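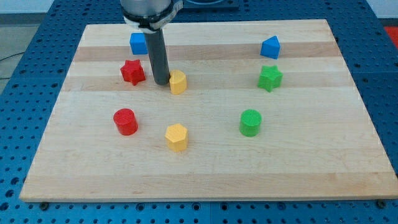
Shape blocks out on the maple board: stars, cylinders, a blue cube and a blue triangular prism.

Block Questions, All in One Place

Updated 01/03/2026

I get a lot of the same emails about my little shape blocks (I love them, keep them coming!), so I finally sat down and typed up my answers. If yours isn't covered, write to me through the contact form on the Diro shop page and I'll get back to you when I'm not elbow-deep in filament.

Are the blocks really 3D-printed?

Yep, every one. You can feel it too, there's a fine texture all over that comes from the printing. I used to sand it off and then my own kids told me they liked the bumpy ones better, so I quit sanding and got my evenings back.

What colors do they come in?

Red, yellow, green and blue. People ask for purple constantly. I did one batch in February and the color came out more like wet cardboard, so purple is on hold until I find a spool I like.

Which shapes can I get?

Cubes, cylinders, triangular prisms and five-pointed stars are the regulars. The stars sell out first, every time. If you want two stars in different colors, put it in the order notes and I'll do my best to match it.

What's the board under them? Do you sell it?

It's maple, strips glued edge to edge, and I'm a bit in love with it. Some strips are pale cream and some are closer to honey, and there are a couple of darker tan bands running across. I don't sell them with the blocks, sorry! I bought mine from a small woodworking place called Vishwakarma and you're welcome to ask them. Any flat board with some weight to it will do the job. Thin ones slide around on the table and drive me nuts.

How do I clean the blocks?

Warm water, a drop of dish soap, an old toothbrush for the textured parts. Please don't put them in the dishwasher. I know, I know. The star points go soft in the heat and then you have a sad starfish.

And the board?

Damp cloth, dry it right after, and a little mineral oil when it starts looking thirsty. Don't soak it or the glue lines will suffer.

What do you do with them besides stacking?

So much! We make a loose ring of blocks and leave the middle open, then somebody closes their eyes while somebody else swaps two of them. We do color hunts, we do "find me something that rolls" (a cylinder on its side is always a hit), and we trace around the stars for birthday cards. The Natik game sheets have more ideas and they're free to download.

Are they okay for babies?

I'd say no. They're small, and I make them with older kids in mind. Anything that could end up in a mouth should stay up on the shelf.

What's the difference between the Primadari set and the regular one?

Just the box and the cards that come with it. Same blocks, same colors.

One of my blocks has a rough edge. Is that normal?

A tiny bit, sure. If it's scratchy, rub it with a nail file, or send me a photo and I'll mail you a replacement.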